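Two arms, one can: news from the Tarnby bench

Regular readers will remember that back in January we promised to say more about the two-arm work at Tarnby once there was something worth saying. There is now, and I'm delighted to be the one writing it up!

The question the group has been chasing is a simple one to ask. When a robot has two arms and learns a task from human demonstrations, how much of what it learns is about each arm, and how much is about the timing between them? Most training setups mix the two together. One network looks at the cameras and puts out the next motion for both arms at once, and if the left arm is a little late, the right arm carries on as if everything were fine. Anyone who has watched a two-arm system push a ball at a can that hasn't arrived yet knows how that ends (on the floor, usually under the rack).

Kosmas Lambrakis and the Zilline team tried something different. Their policy still sees everything, but it has a small extra output that they call the wait signal. At every step, each arm predicts whether the other one is ready for what comes next. If the answer is no, the arm slows down and holds its pose until the answer changes. The lovely part is that no one has to label any of this by hand. The wait signal is learned from the pauses people already make when they drive the arms, and people pause a lot more than they think they do.

Tennis balls and their can make a very good test for this. The can is light and smooth, it has to be held steady by one gripper while the other brings the ball, and the opening leaves very little room for error. A ball that comes in off center rests on the rim and goes no further. 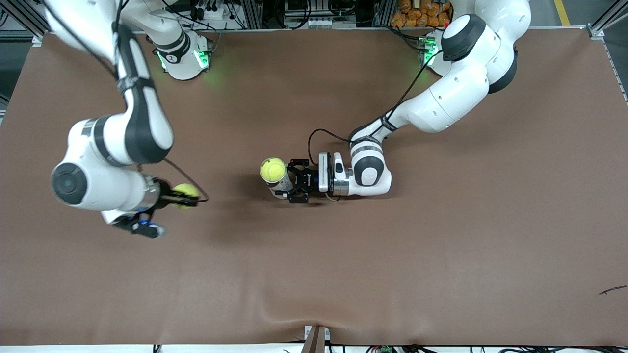 The training set was 840 demonstrations, all collected on the same table by 5 operators with quite different habits. Some of them like to bring the can up to the ball, others park the can and do all the moving with the other arm. Kosmas was worried that this would confuse the policy, and for the plain version it did: it would start in one style and drift into the other halfway through. With the wait signal added, the drifting mostly went away. The arms seem to settle on a style early and stick with it, which we did not expect and can't fully explain yet.

Then came the part I enjoyed most. The team started interfering. They nudged the can during the approach, held one arm back for 2 seconds, and swapped in a can with a slightly different finish. In the delay test the plain policy dropped the ball in 13 trials. The wait version kept its grip in every one of the matching trials, and you could see the free arm hovering there, patient as anything, until its partner caught up.

There is still plenty to fix. The wait signal can get stuck, with both arms politely holding for each other and going nowhere, and at the moment the cure is a timeout that feels like a patch. Wrist cable drag also shows up in the data more than we'd like. Vrettos is looking at both problems, starting with the stuck case.

The next task is putting the lid on, which needs a push and some give at the same moment. A longer write-up with the full results table is being put together for the Brivutgate workshop, and we'll send the link round in the next issue. If you have a two-arm setup of your own and would like to try the wait signal on it, write to Kosmas. He'd love to hear from you, and he's especially keen on tasks that involve soft or floppy things.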